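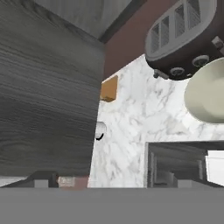

How long does each visitor get at the simulator station?

Six minutes, including the briefing. The station resets itself when the slot ends, whether or not the task is finished.

---

**jogi_bench** (thread starter)

Copied those two lines from the handout because they were the first thing people asked me at work. Notes from the Potmont open day, 2023-11-10, for anyone who couldn't go.

Two stations. The first was the simulator: rendered kitchens, you teleoperate the arm, and afterward the Prusach policy attempts the same task from the same start state. The second was a physical arm at a bench doing bin transfers. The line for the second was much longer. I spent most of my time at the first.

Numbers on the poster for the simulator:

- 346 evaluation episodes
- 260 marked successful
- 50 kitchen layouts, none used in training

That comes to 75.1 percent. The poster rounded it to 75, fine by me. Agnese Adomaitis gave the talk and took questions for longer than the schedule allowed.

---

**torque_ripple**

What counted as success? A number like that means very little until I know the termination condition.

---

**jogi_bench**

> What counted as success?

Object inside the target region, gripper open, both held for the last second of the episode. Checked from simulator state, no human labeling. Contact with other objects was logged but did not fail the episode. She said so without being asked.

---

**torque_ripple**

Then I would not call it 75. If the arm can drag itself through the dishes and still score, the number is an upper bound. Illell reports collisions as failures and their figures look worse for that reason alone.

---

**halfstep**

Disagree. You want two numbers, and folding collisions into success destroys one of them. A brushed bowl and a dropped bowl are different faults with different fixes. Log them separately and let the reader combine them.

---

**torque_ripple**

I'd accept that if both numbers had been on the poster. Were they?

---

**jogi_bench**

Only the success count. The collision table was in the slides, and it went by too fast to copy. I've written to ask for it.

---

**mk_linkage**

I was there too, in the afternoon group. My complaint is with the views. The wrist camera in the kitchen I got had a big dark wood-grain panel over much of the left side, with the gripper running along the bottom. I could see marble counter and the appliance with the four slots, and not much of whatever was tucked next to the panel. I drove into the panel twice. The policy gets the same view plus joint state, and I'd like to know how much work the joint state is doing.

---

**halfstep**

Did you have only the wrist view? Our group got an overhead window as well, smaller, top right of the monitor.

---

**mk_linkage**

Wrist only. If the overhead was available I wasn't told. That would make any comparison between visitors and the policy useless.

---

**jogi_bench**

There was a toggle on the keypad, second row. It was off by default in the morning too. Aigars Tamošiūnaitė was running the station and turned it on for anyone who asked. I agree it should have been in the briefing. The visitor scores weren't used for anything as far as I know; the screen cleared at reset.

---

**coldsolder**

Was there any transfer result? Rendered marble is easy. Friction on the real thing, glare, a cable behind the toaster, that's where these go wrong.

---

**jogi_bench**

None shown. The bench arm was running a separate controller and they said so on the sign. Someone asked in the talk. The reply was that hardware trials for the kitchen policy are planned for March and that they had no figures to give before then.

---

**coldsolder**

So the two stations had nothing to do with each other. I'd guess most visitors left thinking otherwise.

---

**halfstep**

The sign was at eye level next to the e-stop. I don't know what more they could do short of using two rooms.

---

**coldsolder**

Two rooms would do it.

---

**torque_ripple**

Did they say how start states were sampled? If objects are placed uniformly on the counter, a good share will be easy reaches. If they're placed against panels and behind appliances, I'd think better of 260.

---

**jogi_bench**

Uniform over the counter, then rejected if the object overlapped anything or fell outside arm reach. No filter on visibility, so some starts are occluded from the wrist. She didn't have the split by occlusion. I put that in the same email.

---

**mk_linkage**

Please post the reply when it comes. And if anyone goes to the next one, ask for the overhead view before your slot starts. Switching it on mid-task cost the person after me most of a minute.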